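Second hand microwave, all the buttons in Chinese - help?

Trallard
10 Aug 2024
Just got a white microwave off a mate who's moving. Works fine far as I know but no manual and cant read the panel. Three time buttons along the top, 10, 1 and 5, then a load of beige ones and an orange one. 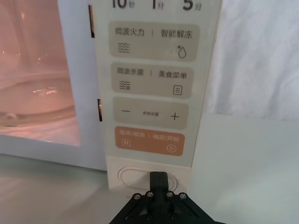

What does the orange one do?
Right half is confirm/start, left half is pause/cancel.

That bit I got from a translate app. The rest came out as nonsense.

Brarkard
10 is seconds, 1 and 5 are minutes. Top beige is power on the left, smart defrost on the right. Next one down is microwave sterilise and a food menu. Ignore the menu, never used mine

Vlad
Wouldn't ignore it, menu's decent for rice. Minus and plus is how you change the settings.

Trallard
Ta both. Other thing, door opens to the left and I've only got the left end of the worktop free. 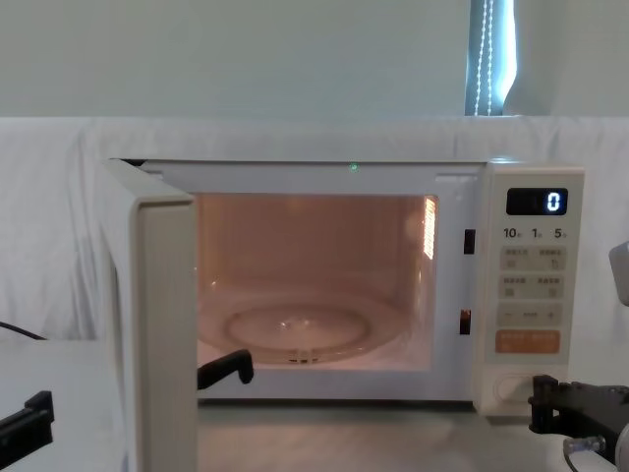

Thinking I leave a gap of 8 inches next to the wall so it swings right back, or is that daft? Plate comes out for washing I take it.

Stositano
Plate lifts straight out. Dont bother with 8, put it at the other end and move the kettle

Brarkard
Disagree, keep the gap. Side vents need air anyway. And not on an extension lead, wall socket only

Vlad
Mines been on a lead since November, no bother. Depends on the lead

Brarkard
your funeral

Trallard
Wall socket it is then. Will measure up tonite.
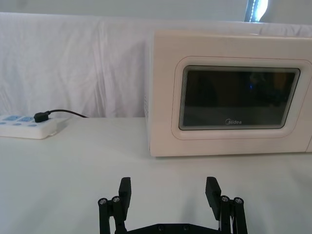

Similar threads
Turntable squeaks, 2 replies
Getting fish smell out of a microwave, 5 replies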